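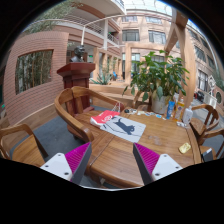 So my aunt's recipe box finally made it to my house in December, and I've been meaning to tell you all about it because a few of you asked after I mentioned it last time. Settle in, this is going to run long (you know me).

1/ The box is a plain old index card box and it is absolutely stuffed. She cooked for a church hall in Arkby for 20 years, so half the recipes feed a crowd and the other half feed one person and a dog.

2/ Her handwriting got smaller as the years went on. The early cards have five lines on them. The late ones go around the margins and finish up on the back of a gas receipt. I've been reading them with my good glasses on and a cup of tea, usually after dinner, and I keep losing whole evenings to it.

3/ Biggest surprise so far is a card that just says "Nhi's soup, ask Nhi." That's Nhi Nghiêm, who lived two doors down from her! I wrote to her and she wrote back the same night with the whole thing, plus a correction to my aunt's dumplings that she has apparently been holding onto since 2000.

4/ The soup is chicken, ginger, a lot more scallion than you think, and rice that goes in raw and cooks down until it gives up. I made it twice that week. The second pot was better. I let the ginger go a good while longer before the rice went in.

5/ Some cards I can't crack at all. One reads "P. cake, as usual, but less." Less what?? My cousin thinks P. is for plum. I think it's Plorkard, the street she grew up on, where they had a cake sale every fall. We are not speaking about it until one of us has baked a version.

6/ If you've inherited one of these, please copy the cards out before you start cooking from them. I got butter on the gingerbread one the very first night and I felt sick about it. I'm typing mine up a few at a time, with her spelling left exactly as it was ("tomatoe," every time, bless her).

7/ Khairul Subramaniam asked for the pickled beets, so those are coming next. The card calls for "the blue pan, full," and I have the blue pan! I filled it with water and poured it into a measuring jug, and it comes to around 2 quarts, so that's what I'm writing down.

8/ Also, does anyone know what "scald till it sighs" means for milk? She has it on three different puddings. My guess is right when the steam starts and the edge gets those tiny bubbles, but I'd love to hear from somebody whose grandmother said it too.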